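One switch per socket

Most of the extension leads sold in this country have either no switch at all or a single red rocker at the end that kills everything. I think both are poor designs, and I think the kind with a separate button beside each socket ought to be the ordinary one.

My reason is a dull one. Under my desk I have a monitor, a printer, a lamp and a router. The printer gets used on a Saturday, if then. The router has to stay on. With a single master switch, the printer stays on all week because the router must, and the only way to turn it off is to get on your knees and pull the plug. You do that for a fortnight and then you stop doing it. I did, anyway.

The wall sockets in this house nearly all have their own switches. We grew up with that and would think it odd to have one switch for a whole room's worth of plugs. Then we buy a long box to carry the same electricity across the floor and accept much less from it.

The usual argument against is price. When I last looked in Vieira, the hardware shop near the station, the plain lead was 3 pounds cheaper than the switched one. I paid it and have not thought about the money again. The second argument is that more switches means more to go wrong. Perhaps so, but I have had an unswitched lead from Inard fail on me after eight months, and it had no buttons to blame.

A better objection is that people don't know which button belongs to which plug. That is down to layout. Put all the switches in a row at one end and you need labels. Put each one next to the socket it controls and you need nothing, provided the spacing is generous enough for a bulky charger not to sit on top of the button. Some makers get this wrong. A friend's lead has the buttons so tight against the sockets that a phone charger covers one and leans on the next.
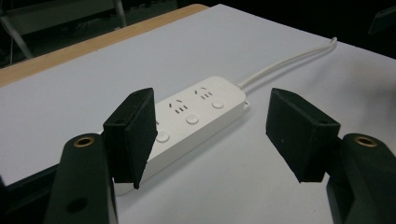

A white power strip with round push buttons set between the sockets.

I would ask for two more things while we are at it. The first is a button you can work with a toe, as these things live on floors whatever the packaging shows. The second is a cable that leaves from the end of the strip, so the whole thing can lie flat along a skirting board. A cable out of the side always ends up in the way of the hoover.

Colour matters less, though I would like some mark on each button to show whether it is on. White on white is tidy and hard to read in the gloom behind a sofa. A dot of nail varnish does the job for now.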